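Dear Marisa,

Thank you again for your patience while we got to know the Midar kitchen kit. Mirko has spent most of December at the counter with it, and I think you will like where things stand - we are at 400 practice runs out of the 526 we promised you. 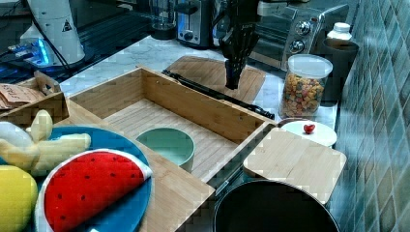
Setup took us 17 hours in all, a bit more than the Midar booklet suggests, and most of that went into the arm mounts.

Reaching low over the cutting board is still the slow part, and we would love clearer help pages on it. 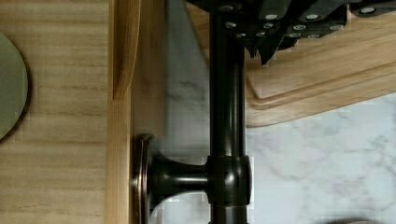
Page last changed: December, 4:15 pm

Herman has asked Midar for a spare set of fingers, which should see us through the last 100 or so runs.
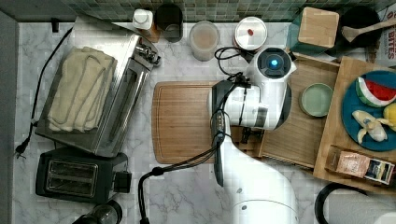 My own feeling is that the kit is worth keeping for another term, and I'll send the costs along as soon as Herman has them.

Warmly,
Thomas Gatti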